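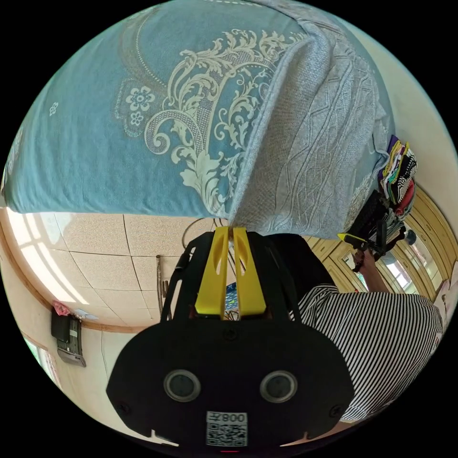
Yellow fingers up at the hem of the blue quilt, with the second gripper near the fold.

Mon 13 January

Quilt week! I have been looking forward to bedding since we started on the Prata recordings back in October, and it is every bit as awkward and wonderful as I hoped. A tea towel will forgive you nearly anything. A big quilt slides off, bunches up, swallows your fingertips and drags on the grippers the whole time, so whatever is a little bit off in your setup, you find it before lunch.

A few people have written to ask how I look after the hand-held pair we call the Unel grippers, so I'm going to put the whole routine down while it's fresh.

Fingers first. Ours are the yellow plates with the slot in the upper part, and they are the piece that wears. I close each gripper slowly on a strip of printer paper and tug. If the paper holds at the tip but slides out farther down, the fingers have splayed a touch and I loosen them, square them up and tighten again, a little on one side and then a little on the other. If I do one side all the way first, the plate creeps and I'm back where I started (ask me how many times I had to learn that one). Then I run a thumbnail along both edges feeling for burrs. On a tea towel a burr is nothing. On damask it will pull a thread and you'll hear it go.

After that, lint. So much lint! Bedding sheds far more than I expected, and it packs into the slots and in behind the black frame arms, where it turns into a kind of felt. I use a soft paintbrush, a wooden toothpick for the slots, and a rubber bulb blower. I gave up on canned air after it spat on a lens. I clean after every 40 folds now. It used to be whenever I remembered, and the closing force readings from those days wander all over the place.

The opening width gets zeroed next. Fully closed, hold, save; fully open, hold, save. Do it with the grippers hanging naturally in your hands and not lying on the bench, where the weight of the body pushes on the fingers a bit and you get a zero that isn't zero. I lost an entire afternoon in Hurdale to that, swapping cables that were perfectly fine.

Screws on the rear plate: snug, then stop. They're small and the heads chew up easily. I used to put my full wrist into it and stripped one so badly it had to be drilled out. Two fingers on the driver is plenty. I put a dot of paint marker across the head and onto the plate, and now a glance tells me if anything has turned.

Labels are dull but they matter. The code on the back has to stay flat and clean or the session won't pair to the right unit. We put clear film over ours, cut with round corners so it doesn't lift. Jemow sent us a sheet of replacements with a glossy finish and they caught the window light terribly, so ask for matte if you order from them.

The only real repair this month was a sticky trigger on one side. It closed fine and came back late, maybe half a beat behind my hand, and you could feel it most when letting go of a heavy corner. I took the housing off expecting a tired spring and found a curl of blue thread wound around the pivot, as tidy as a bobbin. Tweezers, a wipe, the tiniest bit of dry lubricant, done. The spring was lovely. I was so pleased I opened and closed it for ages just to listen to it.

Running tally for the project is 1033 folds, with 311 of them on quilts and blankets. My plan is to change the fingers on both sides every 200 quilt folds whether they look worn or not, and keep the old ones in a labelled bag so I can compare edges. I'll post measurements once there are enough in the bag to say anything sensible.

Next up is fitted sheets. I have bought more toothpicks.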